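The Measure of the North Wall

Lizeth Ccori reached the dig at Stivunley in February, when the ground was still hard enough to turn a shovel. Dissanayake met her at the gate and handed her a key and a pair of wet gloves.

"You read the old weights?" he asked.

"Some of them."

"Good. Tolik reads them too, but he reads them the way he wants them."

The town under the field had been a grain town. It had a wall, a market, and a storehouse with room for 2,000 jars. It had no name that anyone could agree on. A king from the coast had listed it among the places that paid him, and his scribe had spelled it two different ways on the same stone.

They put her in the storehouse. She worked on her knees beside the north wall with a brush and a bucket. On her ninth morning she found a clay tablet the size of a playing card, face down, with a thumbprint baked into the back.

She cleaned it that night at the kitchen table. The signs were small and quick. It was a receipt. Someone had delivered 85 jars of barley, and someone else had written down 58.

Tolik leaned over her shoulder. "A mistake," he said. "He swapped the signs."

"Their numbers don't work like ours. You can't swap them."

"Then he was tired."

"Or he kept 27 jars."

Tolik laughed and went to bed. Dissanayake stayed and filled the kettle. He asked her to read him the last line, and she held the tablet sideways under the lamp until the shadows filled the strokes.

"It says, 'Measured before my brother.' Then a name, but it's chipped."

"The brother of the man who brought it, or the man who wrote it?"

"It doesn't say."

He thought about that while the water heated. Outside, the wind had got under the tarp again, and it slapped against the stakes.

"Put both in the report," he said.

She wrote the entry before midnight. Under Remarks she put that the two amounts differed and that the witness was a relative. Then she wrapped the tablet in cotton, laid it in the drawer with the others, and went out to tie down the tarp.
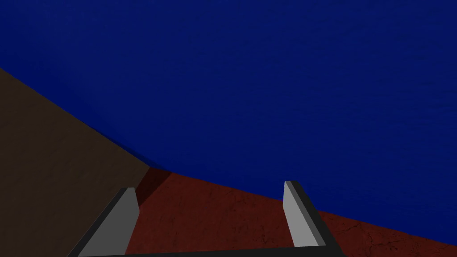
Red, brown and blue. Illustration by Clerkex.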